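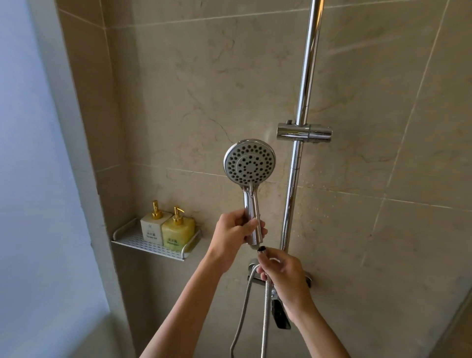

Low pressure upstairs since we moved to Varden

mapleporch
Hi all! We moved into an older place in July and the upstairs shower is just sad. Downstairs is fine, kitchen is fine, and the garden hose could knock over a lawn chair. My neighbor Seo-ah Gil swears the whole street went this way after the town changed something at the pumping station, but she also blames them for her tomatoes (love her dearly). Where would you start?

oldpipes9
Welcome to the neighborhood! Start with the head. Leave it in a bowl of white vinegar overnight, and take out the little screen washer where the hose joins and rinse that too. Mine had grit in it like coffee grounds.

Tundetti
Respectfully, I don't think vinegar is the answer in a house that age. We had galvanized pipe from the street and spent 2000 dollars replacing the run to the second floor. Night and day.

oldpipes9
Well sure, but I'd try the two dollar jug before the 2000 dollar plumber, friend.

Tundetti
Fair enough, I only hate to see folks soak things for 9 weekends like I did.

mapleporch
You're both very kind. Does it matter that the hot side is weaker than the cold?

oldpipes9
Oh, that does matter! Check the shutoff at the water heater first.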